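Teaching the Arm by Hand: A Talk With a Demonstration Lead at Dernetel
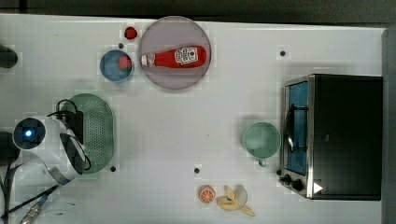 Most of the work of showing a robot a task is waiting, according to the woman who runs the demonstration room at Dernetel. She has been with the company for 4 years and spent the first of them doing nothing but moving an arm through kitchen chores, first by holding it and pushing it along, later from a control station across the room. She asked not to be named, as the company prefers that its staff speak as a group. We talked over a table laid out with play food and kitchenware, where a ketchup bottle lay on its side across a pink plate. She used the bottle to explain what a demonstration is. "Say the task is to take that off the plate and set it down somewhere else," she said. "You know how to do that. You've known since you were small. Now do it with a wrist that isn't yours, and do it so that a program can learn something from how you did it."

Dernetel does not build arms. It collects demonstrations and sells the work to firms that train control software. Its largest customer at present is Ukstead, which wants machines that can tidy and set out small household things. The tasks arrive as short written lines: put the fruit in the bowl, move the mug next to the oven, put the banana on the plate. A person then does each one through the robot, over and over, with the objects moved between tries.

I asked her what the difference is between guiding an arm by hand and driving it from a distance.

"By hand, you take hold of the arm itself and walk it through. The motors go slack enough that you can push it. You feel the weight and you feel when it touches something. It's the fastest way to get a new person started. In an afternoon they have an idea of how far it reaches and where the elbow wants to go."

The trouble, she said, is that the person is then standing in the way. Their hands and sleeves end up in the camera pictures, and when the robot later runs by itself there are no hands and no sleeves. Software that learned with a person in view can do worse when the person is gone. Some of her customers don't mind. Ukstead does.

So nearly all of the room's work is now done by remote control. The operator sits at a station called the Nukitz, which Dernetel put together in its own shop. It is a smaller arm with the same joints as the big one and a grip at the end with a trigger. Move the small arm and the big one follows. The first version, she said, was bad.

"It had a delay you could feel. Not a long one. But you'd close the grip, nothing would seem to happen, and you'd close it harder. Then it would all arrive at once. We squashed a lot of play fruit."

The second version cut the delay and added a little resistance, so that the operator's hand meets some push when the robot's does. She thinks the resistance mattered more. Before it was added, people learned to judge contact by eye, and they moved slowly and stopped often just above the table. Those stops got learned too. The trained robot would come down toward a cup, hang there for a moment, and then go on.

"A customer asked us what it was checking for. It wasn't checking for anything. It was copying us being nervous."

That problem, she said, runs through the whole job. The software has no way to tell which parts of a demonstration were meant. If an operator always swings out wide to the left before reaching for a mug, the robot will swing wide too. If an operator scratches their nose halfway through, there is a pause in the middle of the task. Her group marks these tries and throws them out when they see them, but plenty slip by.

A normal set is 50 good demonstrations of one task. I asked how that number was picked. She said it came from the customer and that she would not defend it. For a task like putting a piece of fruit in a bowl, she thinks fewer would do. For opening an oven door she would ask for more, and she would want them from several people.

"Doors are a different kind of thing. When you pick up a banana, you can be off by a bit and you still have a banana. A door moves on a hinge and it only goes the one way. If your hand doesn't follow the curve, you drag the whole oven across the table. We have done that many times."

She tells new operators to practice on the toaster oven early, with its door only, and to leave the food out of it. They open it and close it until they stop looking at the handle. Then they start on tasks with two steps, such as opening the door and putting something in. She says most people find the second step easy once the first is no longer taking up their attention.

Who makes a good operator? She expected it to be people who play a lot of video games, and the first few she hired did. They picked up the controls quickly. Some of them also got bored quickly, and bored operators find shortcuts. One learned to flick the grip so that a toy would roll into the bowl from the side. It worked most of the time when he did it. It did not work when the robot did it.

"Now I look for people who can do a dull thing the same way without getting sloppy. One of the best we have used to frost cakes in a supermarket. She has a very even hand. Her demonstrations look almost boring when you play them back, and they train well."

Sessions on the Nukitz last as long as the operator can keep that evenness up, and then they change over. There used to be a fixed schedule, but she dropped it. The forearm gets tired first, from holding the small arm in the air, and the tiredness shows up in the recordings as a slight sag at the end of each reach. She can spot it on a plot before the operator mentions it. There is now a padded rest at the station, which she wishes they had bought in the first month.

Laying out the objects takes more thought than I had guessed. If the bowl is always in one spot, the robot learns the spot and pays no attention to the bowl. So the things on the table are shifted after each try, sometimes by a hand's width, sometimes to the other side. Objects that have no part in the task stay out as well. A mug, a colander, an orange slice: the robot has to learn to leave them alone.

"People want to clear the table. It feels like you're helping. But nobody's kitchen counter is clear, and if the robot has only ever seen one thing at a time, the first extra cup throws it off."

She is less strict about whether the food is real. Toys hold their shape and don't need to be cleaned up, and for learning to reach and grip they are close enough. For squeezing, pouring or peeling, she says, they teach very little. A customer who asks for those gets a separate price and a different room with a drain in the floor.

I asked about mistakes, and whether they are any use. Her view has changed on this. In the beginning every failed try was deleted. Then a group at Bachmann, another customer, asked for the failures where the operator had recovered, such as dropping something and picking it up again. Robots trained only on clean runs had no idea what to do after a drop. They would carry on to the bowl with an empty grip, open it, and stop.

"So now we keep the recoveries. We even ask for them. You drop it on purpose, somewhere reasonable, and go back for it. The operators find that hard. They're proud of not dropping things."

Recoveries make up a small share of each set. The ones done on purpose are not as good as the ones that happen by accident, in her opinion, as a person who plans a drop already knows where the thing will land. The accidental ones have a real search in them. She keeps a separate folder for those and has talked Bachmann into paying more for it.

By-hand guiding has not gone away completely. She still uses it to set starting positions, and for tasks with force in them, where the resistance on the Nukitz is too weak to tell the operator much. Pressing a lid down until it clicks is one. Turning a stiff knob is another. In those cases she will take the arm herself, do it 3 times, and then have an operator try to match the feel of it from the station.

"You can't describe it to them very well. You say 'firm' and they push too hard. You let them put a hand on the arm while I do it, and then they get it."

The company plans to add a second arm in June so that operators can work with two hands. She is in favor of it and is also dreading it. Holding a bowl still with one hand while the other puts something in is an ordinary act, and she has tried it on a borrowed setup. Her left hand kept drifting while she watched her right. She expects the training period for new people to get a good deal longer, and she has asked for the padded rests to be ordered early this time.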